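Gift Box Packers, Part Time
Etutis, Fikthorpe workshop
Posted February 2026

Etutis puts together small gift boxes and sends them to customers and shops. We are looking for people to pack boxes at our Fikthorpe workshop. The work is part time and paid by the hour. You do not need to have done this kind of job before. We will show you how we pack, and you will work next to someone experienced until you know the routine.

About the work

Each order is for a themed box. A theme sheet tells you which items go in and which go on the bottom. The items are small and mixed: books and cards, hair accessories, wrapped pieces, little ornaments, and bits of greenery for decoration. Some themes use printed goods in Chinese. You do not have to read Chinese to do the job, but you will have to match the characters on an item with the ones on the theme sheet, so you need to look carefully.

Flat things go in first. Books and cards lie on the bottom of the box, printed side up. Soft things such as scrunchies go on top of the flat ones, where they can keep their shape. Rounded and wrapped items go in last, because they roll and because the plastic catches on fabric. If a wrapper has a split seam, put the item in the return tray and take another.

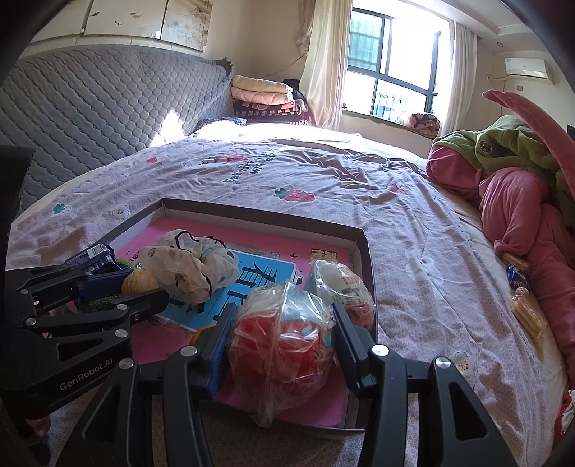 A box is finished when everything on the sheet is in it and the lid will close without pressing. We would like packers to take the time they need in the first weeks. Speed comes later. An experienced packer can finish up to 200 small boxes in a week of shifts, but we do not set that as a target for new people.

Besides packing, you will unpack deliveries, sort items into the shelf bins, flatten cartons for recycling, and clear your table at the end of the shift. Everyone takes a turn at returns, which means opening boxes that came back, checking each item, and putting the good ones back on the shelf. Items with scratched covers or loose threads go in the seconds bin.

Hours

Shifts are 4 hours long, in the morning or the afternoon. We ask for at least 3 shifts a week. You can choose mornings or afternoons when you apply, and we try to keep people on the same pattern. Extra shifts are offered when a big order comes in. They are optional.

What we ask for

You should be comfortable handling small items for a whole shift and be able to stand or sit at a table. High stools are available. Cartons from deliveries can be heavy, and there is a cart for moving them. You should be able to tell similar colors apart, as some themes differ only in the shade of a card or a ribbon. If that is difficult for you, please still apply and tell us, and we will put you on the themes where it does not matter.

Please keep your nails short or wear the thin gloves we provide. Rings and bracelets snag on sheer fabric and should be left in your locker. Drinks stay in the break room.

We need people who will say so when a box is wrong, including one they packed themselves. Leave it open, put a yellow slip in it, and set it on the end of the table. Wrong boxes that leave the building cost us much more than slow ones.

What we offer

Hourly pay, with the current rate given in our reply to your application. Training shifts are paid at the full rate. There are lockers, a break room with a refrigerator and microwave, and free parking behind the building. The Clekow bus stops across the street. After your first month you can buy seconds at a reduced price.

The workshop is on the ground floor and has no steps at the entrance. The packing room is heated in winter and is fairly quiet. Music is played at low volume in the afternoons, and you may wear one earbud if you would like something else.

How to apply

Send us a short note with your name, a phone number, the shifts you could work, and the earliest date you could start. A resume is welcome but not required. You can also pick up a paper form at the front desk in Fikthorpe or at our shop in Yensuk and leave it in the box there.

We will invite people to a short practice session, where you pack a few boxes from a theme sheet and ask any questions you have. The session is paid. It is mostly a chance for you to find out whether you like the work. Everyone who attends gets an answer by phone or email, whether or not we have a place for them.

Applications stay open until the positions are filled. If you have applied to us before, you are welcome to apply again.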